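Bin bags in a waiting area – swap the bag or just tip it?

Torunn Torvik

Hi all, quick one as I'm on a break. I look after the waiting area at Radodley, two armchairs and a little table, small bin in front. Plus the big yellow bin everything goes into. Do I change the small liner every time or tip it out and keep the bag?? Hardly anything in it most days. We get through 300 liners and then have to beg for more. Also the carpet shows every crumb.

3 replies

Femeo

Change it. Always.

Quentin Gaillard

Depends what's in it. Dry bits, paper – tip it, keep the bag, fold the rim back over properly so it doesn't slide down. Anything sticky or a tea bag, whole bag out, knot it, into the big one. I buy the thin ones in packs of 100 and leave a few flat under the liner so teh next one is there. Push the bag well down in the big bin or the lid won't shut. Then bottles off the table, cushions straight, crumbs off the carpet last. Ours at Podau is the same sort of set-up, grey stripy carpet and all:
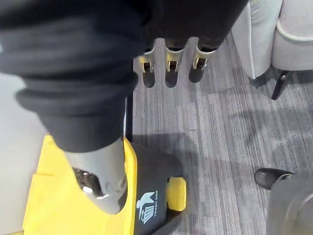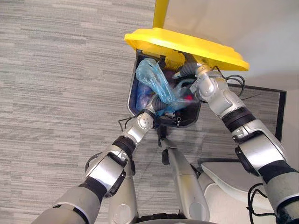 Armchair end, next two.

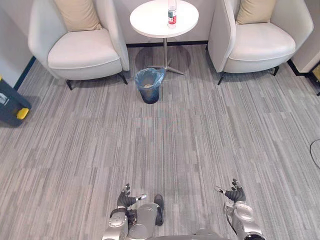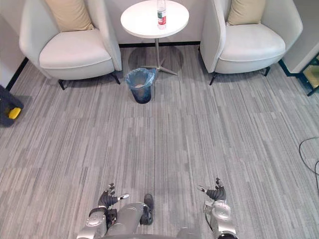 Tovar reckons tipping is a false economy, as the bin itself gets grubby and then there's a wash to do every Saturday. Wipe it out when the liner's off and it's fine, I'd say. Depends how fussy your visitors are.

Torunn Torvik

Thanks both, will try tipping till December and see how many we get thru. Didn't think of the spares underneath.

24 people found this helpful – 107 views

Comments

lino_lady: spares under the liner, yes! been doing it for years

Podger: do they not go musty under there

lino_lady: not if the bin's dry

Contact us | Back to top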